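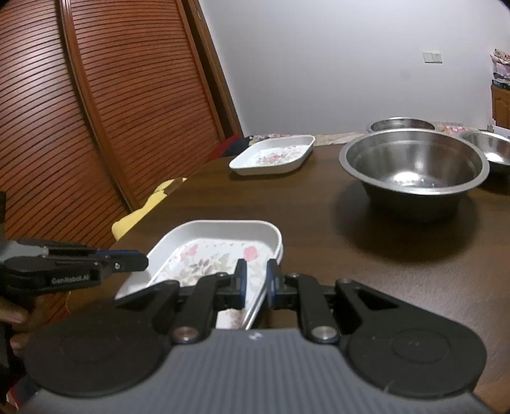

Reporter replied that the trailer for Stornport still won't play past the studio logo, and the cast interview under it shows the wrong subtitles. Same on phone and laptop.

Status: open, high. Fan site, film news section.

Checked so far
- cleared cache, no change
- trailer file itself fine, plays ok from the Usten player page
- subtitle track belongs to the Sesden premiere clip. somebody picked the wrong one in the dropdown, prob me

Sunday, March 22, 2026
Swapped the track. Interview good now, lead actress talking about the July shoot and the lines match.
Trailer still dead. 825 views logged, more than 9 complaints in comments. Olteanu (distributor) changed the embed key, old one expired. Asked for new one.

Later: key came, pasted it in, trailer runs on 4 of the 7 pages. Other three are the old gallery template, need doing by hand. Will do tonihgt.

Pls dont close yet. Release date on the gallery pages is wrong too, seperate ticket.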